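Filed under: Course Materials > Robot Learning > Handouts

Handout 8: Teaching by Demonstration, or How to Plump a Cushion by Remote 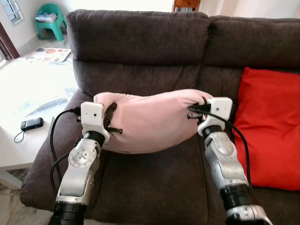
Margus Luik objected last term that if a person has to steer both arms through the whole job, the person may as well do the job. Fair. You do it a few hundred times so the policy can do it later, badly at first.

Two ways in:

Hand guiding. You hold the arm and move it. Great feel for force, but your elbows end up in the camera view and the policy learns to expect elbows.

Teleoperation. You drive from a distance. Clean views, poor touch. Most people crush the first thing they grip.

Soft goods are the hard case. A pillow held at both ends sags, and the sag depends on how far apart the grippers are. Log both wrists on one clock. The Undance set had 254 demonstrations with the clocks out of step, and we don't discuss it.

Keep your fumbles if you recovered from them. Recoveries are worth more than your prettiest run, which you will submit anyway.

Due in May: 400 demonstrations per pair.

Comments (2)

Yutong Meng: Does a regrasp count as one demo or two?

Rätsep: One. I asked. I was hoping for two.

Brerkix Teaching Lab | Contact | Back to top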